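Notebook, bench 2, Cenham shop
June, started 8:40 in the morning

Picking up from the last page. The sorting box is back from Xiuying with the new top on it. The old top is on the shelf over the sink with "OLD" penciled underneath. Please don't burn it, I still want to measure from it.

Outside size of the top checked again: 182 mm on each side, square to within what I can see with the try square. The drawing says the same, so the drawing can stand. Marisol had it down as a bit smaller in the Tukdale folder. I have corrected the folder and initialed it.

Bevels. These were done by hand after glue-up and I think they are a little heavy at the corners. They feel fine to a thumb, though, and that is what the Nenddale people asked for, so I'm leaving them. If we make more I would take one less pass with the plane and finish with paper on a block.

Slot. Still runs on the diagonal. We went back and forth on this in the spring. A slot parallel to the edge is easier to mark and easier to cut, and Edmund still wants it that way. Isauro wanted the diagonal so that the child has to turn the flat pieces to get them in. I cut a scrap each way and fed pieces through both for a while. The diagonal one makes you stop and look, the straight one you can do without looking. Diagonal stays for now. The ends of the slot need cleaning up, there is fuzz in there that the file doesn't reach. Try the narrow sanding stick from the Sowa kit.

Moved everything over to the black table after coffee and set out the small things with the box: the striped green cylinder, the red and white block, the cup, the small blue block. The white sheet was already down. 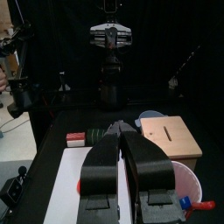 Box with the slot and round hole in the top. Cup and small blue block in front, green striped cylinder to the left.

On the small things. The green cylinder rolls if you lay it on its side on the bare table and it has been on the floor twice this month. Either keep it standing or put it on the sheet. The stripes help when you are looking for it under the bench.

The red and white block is good as it is. Two colors on one block sounds like a small thing but it gives you an easy way to ask for "red side up," and Tonantzin uses that a lot when she has the little ones in. I'd like more in the same size. Ask her which colors before anybody mixes paint.

The cup holds the small blue block with room to spare. It isn't part of the set and shouldn't go in the carton. I keep finding it in the carton. It lives on the shelf with the brushes.

Lunch.

Afternoon, round hole and peg.

Hole is 8 mm nominal. Pegs come from the same dowel as last time and they vary more than I'd like along the length of one stick. Went through the jar with the calipers and sorted them. Nineteen were good, the rest were tight or had a flat on one side where the saw had dragged. Tight ones are in the tin with the blue lid and can be sanded down. The ones with flats can go to Isauro for wedges.

What I am after is a peg that goes in with one push from a small hand and comes out again when you turn the box over. On the old top you had to knock it out with another peg. The new hole was drilled with the brad point and a backing board, so the underside should be clean. Haven't looked from below yet. The bottom panel is screwed on and I don't want to take it off again until the drawer is settled.

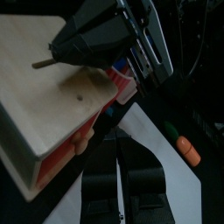 Peg over the top of the box. Red drawer front with the round knob on the side.

The top is dark around the hole. I rubbed it with a dry rag and then with a finger and couldn't decide if it was a mark in the wood or just the light on that side of the table. Look again by the window tomorrow. If it is pencil or burn from the bit it has to come off before oil, after oil it's there for good. If it's neither, ignore this paragraph.

Drawer. The red front is staying. Marisol tried a sample in natural next to it and it disappeared against the sides, you couldn't tell from across the room that there was anything to open. The knob is left pale, no paint on it, only a rub with oil when the rest gets done. Paint on the knob would be the first thing to wear.

The fit is better than the last drawer. I would still take a shaving off the left runner. It goes in easily most of the way and then wants a nudge at the end. Edmund ran the previous one through 2,000 openings on the wheel rig with no trouble except a loose knob, so for this one: glue on the screw thread, and a washer behind if there's space. Check the depth of the screw first. The front is thinner than it looks and I have gone through one already.

There is also the question of where the pieces end up. Peg goes down the hole, flat piece goes down the slot, and both should be in the drawer when you pull it out. On the old box a peg could stand up on end and jam the drawer shut. I have sketched a sloped strip across the inside (facing page, top left). It costs a bit of height but I think it's worth trying in scrap before we argue about it.

To do
— window check on the dark patch by the hole
— clean slot ends, narrow stick
— left runner, one shaving, then wax
— glue knob screw, check depth first
— ask Tonantzin about block colors
— scrap version of the sloped strip
— sand the tight pegs, measure again, put good ones back in the jar

Left the box on the black table, drawer shut. Stopped at 4:15.

Added later: Xiuying has the narrow sanding stick, it's in her apron.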